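Wason electric monitor, night usage too high?
Home Energy forum > Monitoring and bills

drurnwood_dad
We put a Wason clamp monitor on the main panel in February and I finally looked at the overnight numbers. Between midnight and 5 a.m. the house never drops below 460 watts. There are four of us, all asleep. Gas furnace, gas water heater, no pool, no electric car. Is that normal? I turned off the TV and the printer at the power strip and it barely moved.

pkettle
That's high for a gas house. Mine sits under 200. Do you have a second fridge or a dehumidifier?

drurnwood_dad
Chest freezer in the garage and yes, a dehumidifier in the basement. It's set to 50 percent. I thought it cycled off.

Oanh Từ
Go down at night and listen. Ours was set to 50 as well and it ran nonstop from spring to fall. I moved it to 55 and it started shutting off. The basement smells the same as before.

marlow_j
I'd leave the dehumidifier alone. Mold costs more than electricity. Look at the freezer first. An old chest freezer with a bad lid seal will run all night long. Close the lid on a sheet of paper and see if it pulls out easily.

Oanh Từ
Going from 50 to 55 won't give anyone mold. The usual advice is to stay under 60.

marlow_j
Depends on the basement. Mine has a stone wall that sweats at 55. I'm only saying check the cheap thing first.

Vinh Võ
Both of you are guessing. Flip the breakers one at a time after dark and write down what the monitor says after each one. Leave each off for a minute so the reading settles. It took me 20 minutes and I found a heat cable on a pipe that the previous owner had left plugged in behind the washer. It had been on in July.

drurnwood_dad
Will flipping breakers hurt anything? My wife works from home and the router is on the same circuit as half the upstairs.

Vinh Võ
No, just shut the computers down first. You'll have to reset the stove clock.

pkettle
Also check that the clamps are facing the right way. My Wason was reading one leg backward for weeks and the totals were nonsense. Compare a full day on the app with the utility meter.

drurnwood_dad
Good call, I'll do that before anything else.

drurnwood_dad
Update, May 4, 2025. Clamps are fine, the app and the meter agree for the day. Did the breaker test last night. Results:

- Basement outlets (dehumidifier): dropped 290 watts

- Garage (freezer, door opener): dropped 85

- Upstairs bedrooms and router: dropped 40

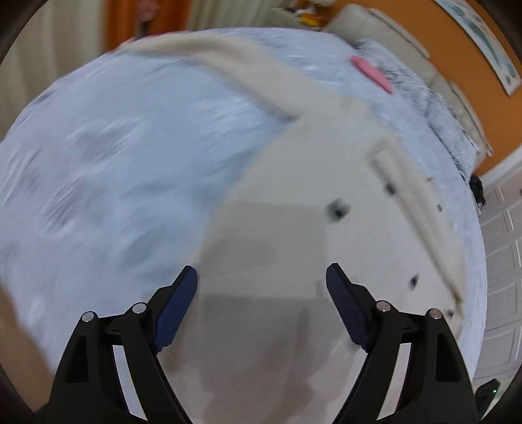 - Kitchen (fridge, microwave clock, stove clock): dropped 30, but I think the fridge was between cycles

- Everything else together: 15

So it's the dehumidifier. The paper test on the freezer was fine too, the sheet held on all sides.

marlow_j
Fair enough. 85 for the garage is still more than I'd like.

Oanh Từ
Put it on 55 and give it a week. Clean the filter while you're down there, ours was solid gray.

Vinh Võ
How much are you using over a whole month? The night load matters less if your daytime is huge.

drurnwood_dad
Last bill was 2,769 kWh, but that covered 2 months.

Vinh Võ
Then the night load is worth going after. It adds up to a good part of that bill.

pkettle
Has anyone used the Skendiven plug meters? Thinking of getting one for the fridge so I don't have to do the breaker routine.

marlow_j
I have one. Works fine, but it's wide and covers the second outlet. Put it on a short extension cord.

drurnwood_dad
Filter's clean and it's set to 55 as of this morning. I'll post the overnight number next week.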